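A word about worktops, and supper

I've had 26 emails about oiling wooden worktops, so I'd better write something down before Ifor Skyrme stages a revolt. I do mine every July (windows open, radio on!) with a thin coat of plain oil, leave it for 30 minutes, then wipe off whatever hasn't sunk in. Go with the grain and don't be heavy-handed.
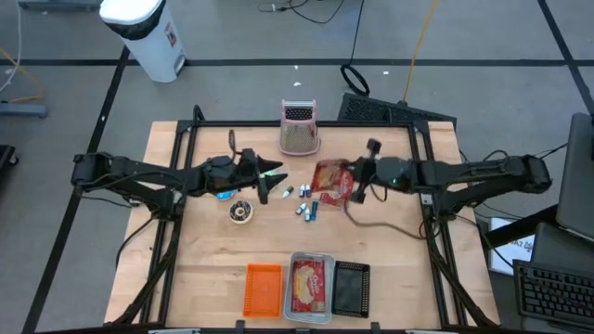

Pale planks with a darker grain.

Chrysanthi Politis wrote to ask about onion smells, bless her. Half a lemon and coarse salt, rubbed in and rinsed off – works on chopping boards too. Beetroot is another matter and I've simply learned to live with mine.

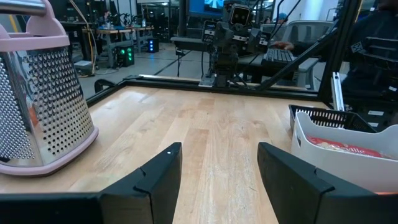 A box grater with a pink collar, on butcher block.

Next time it's courgette fritters, the ones from the Trera supper that so many of you asked for. They want a good squeeze in a tea towel first, so dig out an old one.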